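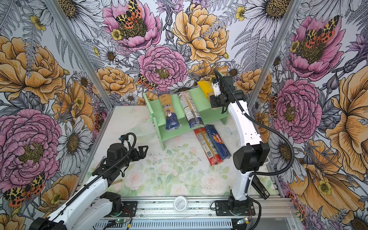 **May, bench notes, pasta shelving, right arm fault**

Right, writing this up while it's fresh, with a cup of tea going cold beside me. We lost most of the afternoon to the right arm and I'd like whoever picks this up next to have a kinder time of it.

The job was the usual one: packets off the table and onto the green rack, run on the Drovov controller with the Parkano gripper settings. At cycle 37 the right arm stopped dead over the rack and threw a 827, wrist overcurrent. I cleared it, homed both arms, started again (a bit too cheerfully, looking back) and got the same code 2 cycles later.

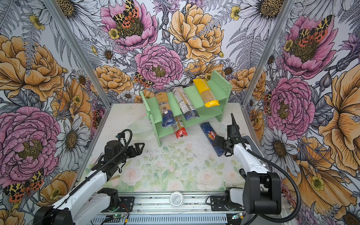

*Photo: Tuncay Akyol, bench camera*

The Barilla box is the one I'd keep an eye on. It's stiff where the film packets give a little, so the fingers reach their force limit early and the wrist keeps pushing. Tuncay had the limit at 76 in the Grallus config and reckons that was left over from the soft-packet trials, bless him for owning up.

I'm not convinced that's the whole story though! The wrist cable makes a big loop on that side, and with power off I could feel it tugging when I turned the wrist by hand. Left arm moves freely.

One safety thing, and please do read it: after the second stop I reached in before pressing the e-stop. Nothing moved, but it was silly of me. A fault stop does not cut power to the joints on this rig. E-stop first, every time.

Still to do:

- lower the grip limit for boxes and rerun
- re-clip the right wrist cable with less drag
- ask Dönmez about a spare wrist motor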